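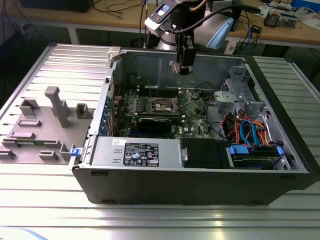 Call for Participants: Quarterly Business Conditions Panel, Siltomcombe and Pistcombe

Issued by Stisanance, Regional Economics Unit
Posted Jan 11, 2019

Stisanance is recruiting firms for its business conditions panel, a quarterly survey of output, orders, prices and hiring in the Siltomcombe and Pistcombe labor market areas. The panel currently covers 825 establishments. Recruitment is open to employers in manufacturing, repair and maintenance, wholesale trade, transportation and business services. Retail and food service quotas are full and will be reviewed in October.

Purpose of the panel

National indicators are published for areas too large to show turning points in either town. Payroll counts by county arrive with a long lag and are revised afterward. The panel measures direction of change at the establishment level: whether a quantity rose, fell or stayed the same against the previous quarter, after allowing for normal seasonal movement. Responses are combined into diffusion indexes, weighted by employment, and released by sector and by town.

The current round adds a block of questions on capital spending and on the length of time equipment stays in service before replacement. Respondents to the pilot reported that the original wording did not separate deferred purchases from canceled ones. The two are now asked about separately.

Who may apply

An establishment is eligible if it

- has a physical place of business in Siltomcombe or Pistcombe
- has at least 3 paid employees, not counting owners
- has operated at the same location for 2 full years or more
- can name one respondent with access to sales, payroll and purchasing records

Firms with more than one location should apply separately for each. Head offices may answer for a branch only if the branch keeps its own accounts. Sole proprietors without employees are covered by a different survey and should not apply here.

What participation involves

The questionnaire is sent on the first business day of each quarter and stays open for three weeks. It has a core section, which does not change, and a rotating section, which does. Respondents enter directional answers for most items. Dollar figures are requested for capital spending only, and ranges are accepted where exact figures are not available at the time of response.

Equipment spending should be entered under one of the following: computers and peripherals, production machinery, vehicles, or fixtures and other. Upgrades to existing equipment are entered as capital spending if the firm's own books treat them that way. Otherwise they are entered as maintenance. Leased equipment is reported by the lessee under current expenses. 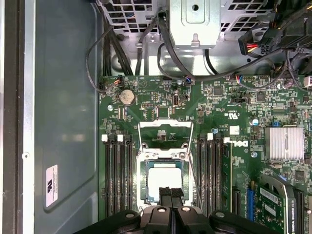
Interior of a Dell desktop workstation.

Panel members commit to 3 consecutive quarters. A member that misses two rounds in a row is moved to inactive status and its place is offered to the next eligible applicant in the same sector and size class. Members may withdraw at any time by written notice. Answers already submitted are kept in the published aggregates.

There is no payment for taking part. Members receive the full sector tables before general release, along with a comparison of their own answers against the index for their size class.

Confidentiality

Individual responses are seen only by staff of the Regional Economics Unit. No cell is published if it rests on too few responses or if one establishment accounts for most of its employment weight. Fieldwork and data entry are contracted to Serrano, whose staff are bound by the same terms. Microdata are not sold, and requests for them from lenders, landlords or trade associations are refused.

Selection

Applications are sorted by sector, town and employment size. Where a class has more applicants than open places, selection is random. Production and repair firms in Pistcombe are underrepresented in the current sample, and all eligible applicants in that group will be accepted this round. 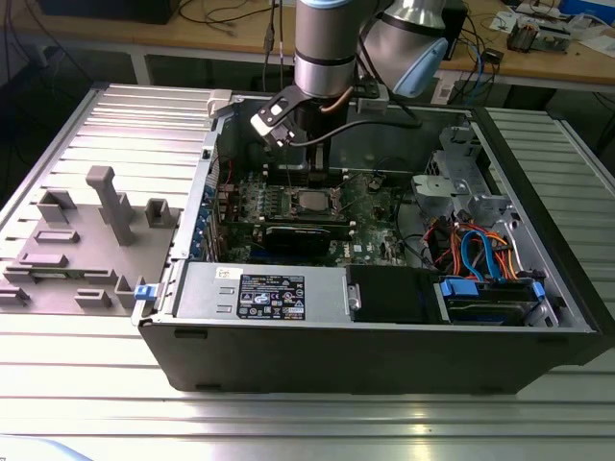
How to apply

Request the enrollment form from the Regional Economics Unit by mail or through the panel page on the Stisanance website. The form asks for legal name, street address, primary activity, number of employees at the last payroll date, and contact details for the respondent and one alternate. Incomplete forms are returned without review. Applicants will be told the result in writing before the next questionnaire goes out.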